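Alkalinity first, hardness second

October 1, 2020

The conductivity meter arrived in January and I have been logging the kitchen tap since then. The long-run figure for Sindholm water at my address is 368 microsiemens per centimeter. That is moderately mineralized water, and the number alone says almost nothing about how it will taste in coffee. A conductivity meter responds to every dissolved ion in proportion to its mobility. Sodium chloride and calcium bicarbonate can give the same reading and behave completely differently in the cup.

Most water advice for home brewing starts with a dissolved solids target. The cheap pens sold for this purpose are conductivity meters with a fixed conversion factor applied, and the factor varies between manufacturers. If you compare readings with someone else, compare conductivity and the reference temperature, or don't compare.

Two quantities matter more. Total hardness is the calcium and magnesium content. Alkalinity is the acid-neutralizing capacity, which in ordinary tap water is nearly all bicarbonate. Both are commonly reported in the U.S. as milligrams per liter as calcium carbonate, and this shared unit causes most of the confusion I see in forum threads. It is an accounting convention. A water can have plenty of alkalinity and no calcium whatsoever; softened water is the usual case.

I use the Plullix drop kit for both. You fill the vial to the line, add reagent a drop at a time, swirl, and stop at the color change. Hold the bottle straight up and down, or the drop volume changes and so does the result. Doubling the sample volume halves the size of each step, at the cost of more reagent. I do this for alkalinity and don't bother for hardness.

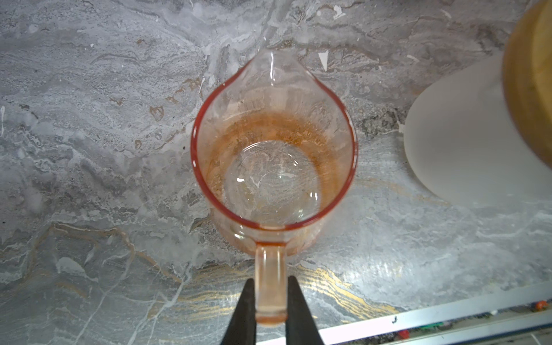
Alkalinity decides how much of the acid in the coffee survives to be tasted. Brewed coffee is a weakly acidic solution, and bicarbonate converts part of that acid to its salts, with some carbon dioxide given off. Too much bicarbonate and a bright light roast comes out flat and slightly chalky. Too little and the same beans are sour, sometimes aggressively so. Hardness has a smaller effect in my tests, once there is some of it. I know the argument that magnesium improves extraction. I have not been able to pick it out blind, and I have tried with both chloride and sulfate salts.

The obvious remedy is to boil the water and let it stand. Boiling drives off carbon dioxide, calcium carbonate precipitates, and hardness and alkalinity fall together. It works, but the endpoint depends on how long you boil, how vigorously, and how long the scale is given to settle. I abandoned it. The Watisetti kettle I own also has a concealed element with a narrow gap around the base, and descaling that gap is tedious.

Dilution is simpler. I buy distilled water in bulk, 20 liters at a time, and cut the tap water with it. The arithmetic is linear: half tap water and half distilled gives half the alkalinity and half the hardness. Conductivity is close to linear over this range, which makes the meter useful after all, as a quick check that the blend was measured correctly. Distilled water alone should read close to zero. If it doesn't, rinse the probe and the measuring vessel and read again before blaming the supplier.

For anyone who would rather build water from nothing, the usual route is two concentrates, one of Epsom salt and one of baking soda, dosed separately into distilled water. Keep them separate. Combined concentrates can precipitate at high strength, and you also lose the ability to move one variable while holding the other still. Label the bottles with the salt, the concentration and the date. Weigh the salts on a scale with at least a tenth of a gram of resolution and make enough concentrate that the weighing error is small relative to the mass.

Brewing parameters for the comparison were fixed. The dose was 30 grams, the water 615 grams, poured in the same number of stages with the same pauses. The beans were a washed lot from Pathirana, frozen in sealed single doses so that age would not drift across the test. 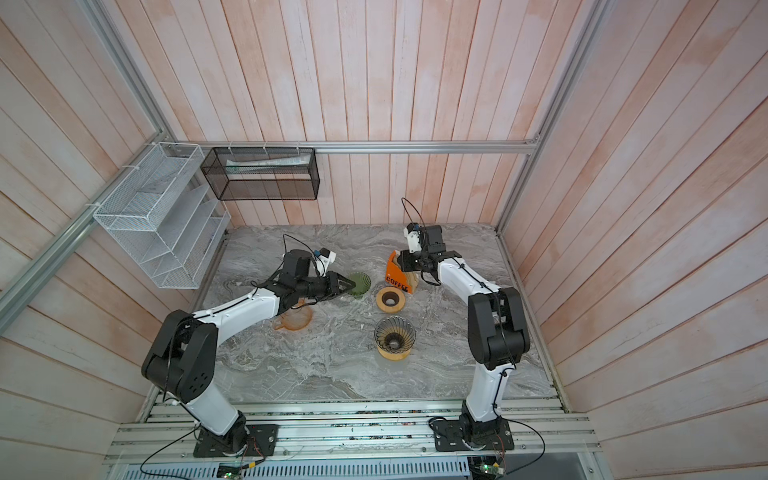
Wire-mesh holders at the back and left, with coffee-brewing equipment on the gray marble.

I tasted blind with the cups shuffled. Straight tap water came last every time. The half-and-half blend and the built water traded places from one session to the next, and I have no basis for preferring either. The blend takes less effort, so the blend is what I use.

Ľudovít Holub commented under my previous post that municipal supply can change source with the season, and asked whether one test was enough. It isn't. Conductivity is the right tool here: log it weekly, and when it moves noticeably from the usual value, repeat the drop tests and recalculate the blend. The utility's annual report gives averages, sometimes across several wells, and may not match what reaches a particular address.

Remaining items. I have not tested chloride, and corrosion in machines with a boiler is a separate question from taste. None of the above should be read as advice for an espresso machine. I also want to repeat the tasting with a darker roast, where I expect the alkalinity effect to be smaller. The reagent bottle for the hardness test is nearly finished, so that will wait for the refill.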